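Getting the Lids Back on the Boxes: Notes on Shared Kitchen Storage
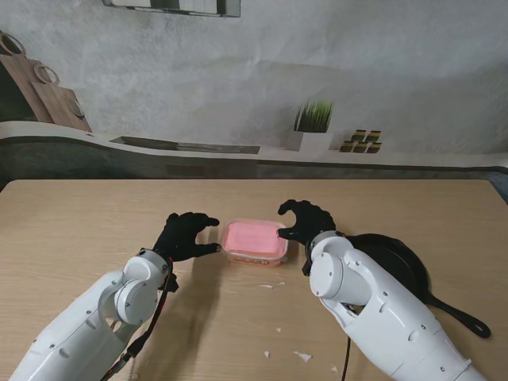
A plastic box on the worktable, with a cast-iron skillet close by.

March 20, 2021

The Cavance Residence Office has completed its spring review of the shared kitchens and thanks all residents who took part. The review covered food containers, cookware and the condition of the worktables. Several of the points below will be familiar from the October notice, and they are repeated here with the changes that have been agreed on for the coming term.

Food containers

Every household has been assigned shelf space for food containers in the kitchen on its own floor. Containers left in a shared kitchen must have a lid that fits. A box without its lid may not be placed in the refrigerator, even for a short time, and loose lids should not be stored on top of the refrigerator or behind the microwave oven.

Residents are asked to label each container with a room number and the date on which the food was put inside. Labels should go on the side of the box. Labels placed on the lid are often separated from the food when lids are exchanged during washing. Masking tape and a marker are kept in the top drawer of each kitchen. Please remove the old tape before applying a new strip.

Cooked food may be kept for three days. Dry goods such as rice, flour and crackers may be kept on the shelves for as long as the package date allows, provided the container is closed. The office will remove unlabeled containers on the first Monday of each month. Removed containers are washed and held in the Risard Building storeroom for 16 days, after which they are offered to other residents.

When closing a plastic box, set it flat on the table and press the lid down at each corner before pressing along the sides. Lids that have warped in the dishwasher seldom close at all corners and should be discarded. Residents who are unsure which lids belong to which boxes may bring both to the storeroom, where Wai-kit Leung will be available on Thursday evenings between 5 and 7 to assist with matching and replacement.

Cast-iron cookware

Each kitchen now has one cast-iron skillet for general use. The skillets are heavy, and residents should lift them with both hands when they contain food. The handle becomes as hot as the pan. Pot holders are hanging beside the stove and should be returned there.

Cast iron may not be put in the dishwasher or left to soak in the sink. After cooking, allow the skillet to cool, wipe it out, and wash it with hot water and a brush. A small amount of dish soap is acceptable. Dry it fully with a towel and rub a thin coat of vegetable oil over the inside before putting it away. The skillet is to be hung by the hole in its handle, and nothing should be stored inside it.

Two skillets were found with rust during the review. Both have been cleaned and oiled again and are back in use in the Hsueh Wing.

Worktables

The wooden tabletops are used by many people in the course of a day, for cooking as well as for packing lunches and sorting groceries. Scraps of paper, tape and packaging should be picked up by the person who has been using the table. Please sweep scraps into the waste bin before wiping, as wet paper sticks to the wood and is difficult to remove from the grain.

Use a damp cloth for wiping and follow it with a dry one. Scouring pads and bleach are not permitted on the tabletops. Hot pans must be placed on a trivet. Any burn, stain or deep scratch should be entered in the maintenance book, together with the date and the location of the table.

Purchases

The office has set aside $1,657 for kitchen storage this term. The amount will pay for replacement containers, additional hooks and new shelf liners. Requests may be submitted in writing at the front desk or placed in the box outside the Femine Lounge. Requests for single items costing more than $100 require the signatures of residents from at least two households on the floor.

Replacement containers will be distributed by floor, beginning with the ground floor. Residents will receive a card under the door stating the day of delivery to their kitchen.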